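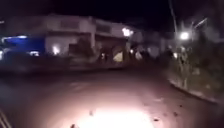 Night street from the Tavby set, headlight on, a small stone and debris on the asphalt.

Tavby – remote driving demos, night streets

Hi! I put this set together with Lucía Zabala and Benito Sepúlveda as part of Casado, our project on teaching a small street robot to get around by watching how a person steers it. We drive it by remote control, the log keeps every stick movement next to the video, and the policy learns from the pairs. All of it was driven after dark, so expect a lot of black sky and smeared streetlights.

What you get

There are 3611 clips in the full set and 1782 in the small one, which I'd start with unless you have plenty of disk. Each clip comes with video, steering and speed commands, and a short text note from whoever was driving. Six clips have no note (sorry, those are mine).

How we drove

The driver sits with a gamepad and sees only what the robot sees. Lucía drives slow and wide around curbs, I cut in closer, and you can pick that up in the steering traces if you plot them. The driver field tells you who it was, so filter on it if you want one style – mixing us all together gave me a policy that wobbled on curves.

Things to know before you train

Motion blur is heavy in places. I left those clips in, as the robot will meet the same thing at night, but the blur flag lets you drop them. Stones and bits of debris are not labeled. Neither are people or vehicles, and in the blurrier clips I couldn't tell you which is which anyway.

Commands are timestamped on the gamepad side. Shift them yourself if your model is picky about lag.

Changes

4 June 2026: fixed the swapped speed sign in the small set. Thanks to Beathag Chisholm for spotting it!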